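Jueves, 4 de julio de 2024

Ya son tres semanas que enseño al brazo a poner bolsitas en la balanza, y todavía me equivoco con los mandos. Cuando quiero bajar la pinza, la giro. Kohei Ueda, que tiene mucha más paciencia que yo, me dijo que mire menos mis manos y más la pantalla. Tiene razón, pero es difícil de cambiar.

En Plistico trabajamos con demostraciones a distancia: yo muevo el brazo, el sistema guarda mis movimientos y después el modelo intenta repetirlos. La meta para agosto es de 3,000 demostraciones. Esta mañana el contador estaba en 1,731. En un día bueno hago 100, en un día malo hago 40 y me duele el cuello.

La mesa la cubrimos con papel kraft y marcamos las zonas con cinta azul. Yo prefiero trabajar con la vista de la muñeca, porque allí veo mejor a qué altura voy.
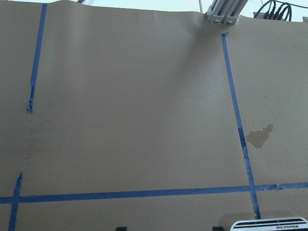 Vista desde la muñeca, con la pinza abierta sobre el papel. La balanza queda abajo a la derecha.

La cinta ya está rota en varias partes y el papel tiene una mancha oscura al lado de la tira derecha. Le pregunté a Kohei si debemos cambiar todo. Él piensa que no conviene hacerlo a mitad de una serie; yo pienso que al modelo le vendría bien ver un papel nuevo de vez en cuando. No llegamos a un acuerdo, así que por ahora se queda.

Una cosa que aprendí esta semana: si dudo antes de cerrar la pinza, el modelo también duda. Se para encima de la bolsita, igual que yo. Ahora repito las demostraciones donde me detengo demasiado, aunque el resultado sea correcto.

Mañana empezamos con las bolsitas pequeñas.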